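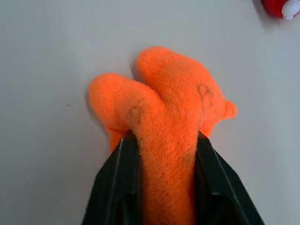

April, late evening

Mervyn Kershaw has resigned from the allotment waiting list. I didn't know you could resign from a waiting list. I thought you simply stayed on it until you got a plot or died, and I'd assumed with Mervyn it would be a close thing. He sent round a letter, typed, with a second page.

His complaint is the water. The council has put a meter on the standpipe at Cesanham Road and we are all to pay our share of it, including, he says, people yet to receive a plot. This is untrue. I rang to check and was told it was untrue, and rang Mervyn to tell him, and he said that was exactly what they would say. So he is out, after 2 years, over a bill he was never going to get.

Went up there this afternoon all the same. Cold, with that thin wind that comes across from the Rowbotham side and finds the gap between glove and sleeve. The broad beans are through. The garlic looks better than it has any right to, given that I put it in during a temper. Something has had the spring cabbage. Pigeons, I'd say. Dennis Bickerstaff says slugs, but Dennis sells slug pellets out of his shed and I don't regard him as a neutral party.

Dennis has a new rotavator, a Dekell, for which he paid £530 second-hand and which he starts up every time anyone walks past. He turned over his bottom bed twice while I was there. It didn't need doing once. I said it was very impressive and he said I could borrow it, and then stood in front of it until I left.

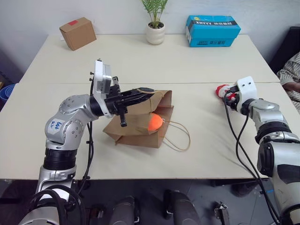

Brown paper bag on its side, mouth towards the upper right.

Potatoes next. I have them chitting in egg boxes along the spare room windowsill, where they look like an audience. First earlies should have gone in last week according to the packet and a fortnight ago according to my father, who has been dead for eleven Aprils and is still ahead of me. I've dug one trench. It is a good trench. The other was postponed on account of my back, and then on account of the kettle in Dennis's shed.

He told me, over the tea, that the whole site used to be a brickworks and there are 4000 bricks under my end. I asked how he knew and he said everyone knows. It would account for the carrots.
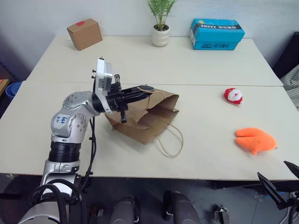
Supper was soup, and then I sat down with the seed catalogue, which is always a mistake after eight o'clock. I have ordered a climbing squash called Korer, which wants full sun, rich soil and shelter, none of which I have. I also looked for a long time at asparagus. You plant the crowns and then wait years before you're allowed to cut any, and by the time the thing is up in fern, like the feathery green affair in the cream-white pot, you're meant to leave it alone and be glad of it. I am not sure I'm the right temperament. Mervyn might have been, once, but he's resigned.

Paid for the squash, postage extra. Ninety seeds in a packet, and I have room for one plant if I move the water butt.

Must ring Mervyn again tomorrow and get my fork back. He borrowed it in the autumn, to practise.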